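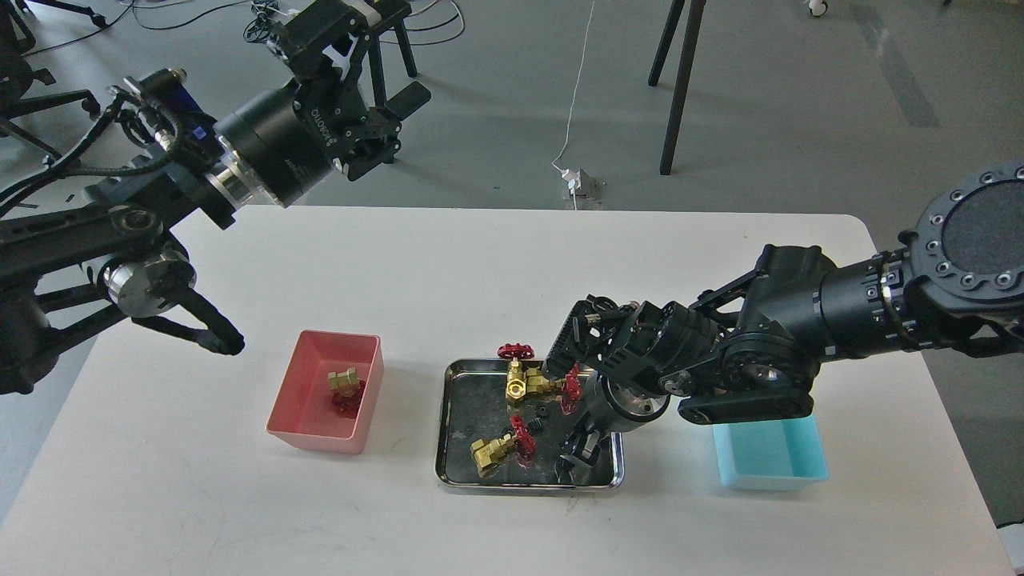 *Figure 1. Valve parts in a stainless steel tray, with a bin on either side.*

# Week 4: Valves in household plumbing

These notes cover the valve types you need for the Plundbridge site visit in October. Read them with chapter 2 of the course reader. Pipe sizing is left for Week 6.

## Isolation and regulation

An isolation valve is meant to be fully open or fully closed. A regulating valve can sit part way and control flow. Many faults in older houses come from using one as the other.

**Gate valve.** A wedge drops across the bore. There is little pressure loss when it's open. Left half open, the wedge vibrates and the seat wears. Gate valves that haven't been moved in years often won't seal when you finally need them.

**Globe valve.** A disc closes down onto a seat and the water changes direction twice on its way through. Pressure loss is higher, but it throttles well. The ordinary garden tap works on the same principle.

**Ball valve.** A quarter turn from open to closed. You can read its position from the lever, which lies in line with the pipe when open. Close it slowly - a fast closure is a common cause of water hammer.

## Materials

Brass is the usual body material for small valves. In water with a high chloride content, ordinary brass can lose zinc and turn porous, so dezincification-resistant (DR) brass is specified instead. Look for the DR mark on the body before you fit it.

Handwheels are normally held by a nut or screw on top of the spindle. Colour isn't a reliable guide to what's in the pipe. Check the label or trace the line.

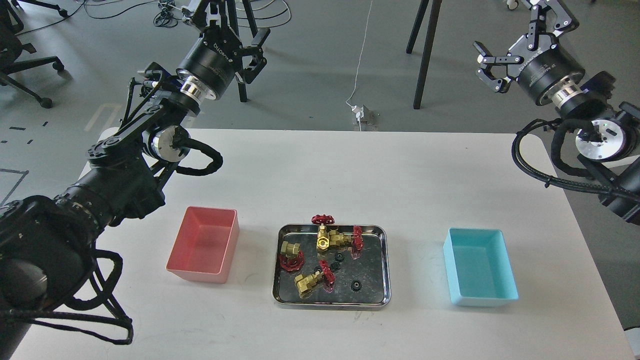 ## Worked example: pressure

The Long Street house has a static pressure of 723 kPa at the meter. The Skonus mixer in the bathroom is rated for up to 300 kPa.

1. Reduction needed: 723 - 300 = 423 kPa.
2. Fit a pressure reducing valve after the meter isolation valve.
3. Recheck static pressure at the bathroom with all taps closed.

Repeat the calculation for a laundry tap limited to 200 kPa. Show your working and bring it to the tutorial, along with the Pludent catalogue page for a 20 mm reducing valve.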